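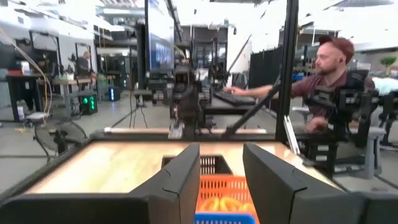

Okay, so slide one. Hi, I'm Rocío Nava, and I'm going to talk for 19 minutes about bins. Yes, bins! (Wait for the groan.)

When I moved my sewing and cable stuff into the shared workshop in Florkevport, I had one giant tote. Everything went in it. I'd dig for a zipper and come up with an extension cord, every single time, and then I'd put it all back in the same tote like a fool.

What I do now is color. Gray crate, orange basket, blue bin, and each one gets one kind of thing. I like baskets with open sides because I can peek in without lifting anything out. Yellow stuff in an orange basket looks great too, but that's just me being fussy.

Ask the room: who has a drawer they're scared of? Let people talk, it usually gets loud.

Next bit, the table. Keep the bins on top while you sort, small one in front, tall one behind. I tried it on the floor for almost 50 minutes once and my knees have not forgiven me.

Then coiling. Big loose loops, no wrapping around your elbow! Pass the practice cords down both sides. Give them 5 minutes, walk around, help the folks in back.

If there's time, tell the Dridilside move story, the short version. Skip the label maker slide if we're running over. Questions, then hand out the bin tags by the door.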